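Pension claim portal rejecting service record after upload - my troubleshooting log

Ticket opened by: Despina Tsoukalas
Status: open, then closed, then open again
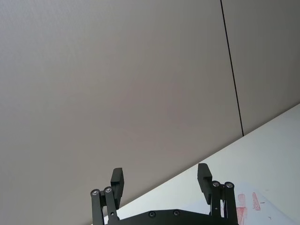 What I was trying to do

I'm helping my dad put in a claim for hearing loss from his army days. He was an armoured vehicle mechanic for most of his service and spent years next to running engines, so he's been putting this off for ages and I finally talked him into it in May. The forms go in through the Mernex portal, which his veterans' advice charity uses to bundle up the paperwork before it goes off to the claims people. I do a bit of IT at work (mostly resetting passwords and finding lost printers, so don't get excited) and I said I'd handle the computer side. Famous last words!

What went wrong

The claim has three parts: the personal statement, the medical reports and the service record. The first two uploaded fine. The service record gets to 100 per cent, sits there thinking, then I get a red bar saying "Document could not be matched to claimant". No error number, no clue which bit doesn't match. The draft claim then locks itself and I have to ring up to have it unlocked.

What I'm using

Windows laptop, fully updated. Firefox first, then Edge. Dad's home broadband, which is slow but steady. The service record is a PDF scanned on his old Bostance scanner, and it's a long one because they sent him absolutely everything, right down to his dental checks.

Try 1 - same again but slower

Logged out, logged back in, uploaded the same file. Same red bar. Claim locked. Rang the helpline and a very nice man unlocked it and told me to clear my cookies.

Try 2 - cookies cleared, other browser

Cleared everything, swapped to Edge, uploaded again. Same red bar, and now I was also logged out of my email, my bank and the site where I buy wool. Rang back to get it unlocked.

Try 3 - smaller file

I found a help page saying scans should be at 300 dots per inch and the Bostance had been set to 400. I was quite sure I'd cracked it. Rescanned the whole thing, which took most of an evening with Dad passing me pages and telling me a story about nearly every one of them. Uploaded it. The progress bar went faster, I'll give it that, but the same message came up at the end.

Reply from support (pasted in so it's all in one place)

"Hello Despina, thank you for your patience. The matching step reads the name, date of birth and service number from the first page of the service record and compares them with the claimant's profile. Please check that all three are the same in both places. If the first page is a covering letter, please remove it. Kind regards, Mernex Support, first line."

My answer to that

There was a covering letter! It was page one, and it had my address on it and my name as the person who'd asked for the records on Dad's behalf. So the portal had been reading me as the soldier. I took it out, saved a new copy and tried again, feeling pretty smug.

Try 4 - no covering letter

Red bar. Different message though - "Service number format not recognised". I was weirdly pleased, as it meant we'd got past the name.

Dad's number on the record is typed with a space in the middle and a full stop at the end. On his profile I'd put it in with no space, as the little hint under the box says to. I tried putting the space in on the profile and it wouldn't let me save. I can't change what's typed on the record, obviously, and I wasn't about to start tinkering with an official document to please a website.

Passed up to second line

Support moved the ticket to the team at Fletex, who look after the scanning and matching part. They asked for a screenshot of the error, the time it happened (ten past seven in the evening) and whether I was using a screen reader. I'm not, but I said the red bar is very hard to read for Dad, who won't wear his glasses, and they've put that down as a separate request.

Their answer was that the matcher copes with a space or a full stop but not both on the same line, and older records often have both. They've switched his claim to manual matching, so a real person looks at page one and ticks it through. I wish I'd known there was a manual option before the evening with the scanner.

Where we are now

The service record shows as "Received, awaiting check". The ticket was closed at that point by the system, all by itself, and I've reopened it for two reasons:

1. The claim draft still says "Locked" at the top even though all three documents are in. Can somebody confirm we don't need to do anything about that before he submits?

2. The final page is asking for a "representative code". The charity's office in Lund Street say they've never heard of it and that I should leave it blank, but the box has a star next to it and the Submit button stays grey.

If anyone else lands here with the matching error, try these in this order: take off any covering letter so the record itself is page one, check the name on the profile against the name on the record (middle names too, Dad's is spelt two different ways in his own papers), then look at how the service number is typed. If it's got a space and a full stop, ask for manual matching straight away and quote the wording of the error. Don't bother rescanning, and please don't clear your cookies unless you've got your passwords written down somewhere.

Best time to reach me is after six in the evening. Please ring my number and leave Dad's alone for this, he can't hear the helpline properly and he says yes to everything.

Despina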